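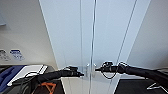 Both grippers at the handles of the glass-door cabinet, Mornenlow unit.

To: Mornenlow cell maintenance list
Subject: Re: Cable slack and gripper alignment after the June service

Dear colleagues,

Thank you for the prompt replies. The earlier message is quoted for those who have joined the list recently.

> From: Berwyn Craddock
> The unit has been refitted with the Trititz grippers on both arms.
> Before I sign the service sheet I would ask the list to confirm
> three points: how much slack to leave in the gripper cables, whether
> the fabric sleeve may stay on during calibration, and which task
> should be used for the soft-goods check. The Tomia manual gives
> 200 mm of slack, which seems generous to me. On the old mounts we
> ran with far less and had no trouble until the connector failed.

On the first point, please keep to the manual. The old mounts held the connector in line with the forearm, and the new ones turn it outward. With a short cable the plug takes the load whenever the wrist rolls past 80 degrees. The loop will hang below the gripper when the arm is level, and the handle approach should be taught with that in mind. Fasten the cable at the forearm clip only. Do not add a second tie at the wrist.

On the second point, the sleeve may remain on. It should be drawn back far enough to show the alignment mark – 35 mm is sufficient – and returned before any motion at full speed. Calibrate the left arm first, then the right, and store both results under the same service number.

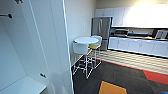 Cabinet positions must be taught again after any change of gripper, even where the offsets in the file look correct. The new fingers are longer than the old set, and the saved approach to a door handle will be too deep. Run the first pass at reduced speed with one person at the stop button. If the joint check reports a deviation on either arm, repeat the calibration before editing the taught points.

On the third point, El Khatib have asked that the soft-goods check use mixed fabrics on an upholstered seat. A single folded towel is no longer accepted. Set the grip force to 35 percent for the first attempt and do not exceed 80 percent. The wrist camera should be cleaned and its focus confirmed beforehand.

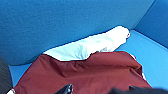
Wrist camera view, soft-goods check: maroon and white fabric on the blue seat.

Entries on the service sheet should give the grip force used and the number of attempts. A pass rate below 90 percent is to be reported to this list before the unit is released.

Mr. Craddock, kindly send the completed sheet with both calibration files attached. The remaining question about spare finger pads will be taken up in a separate thread.

Regards,
Maintenance Coordination
Mornenlow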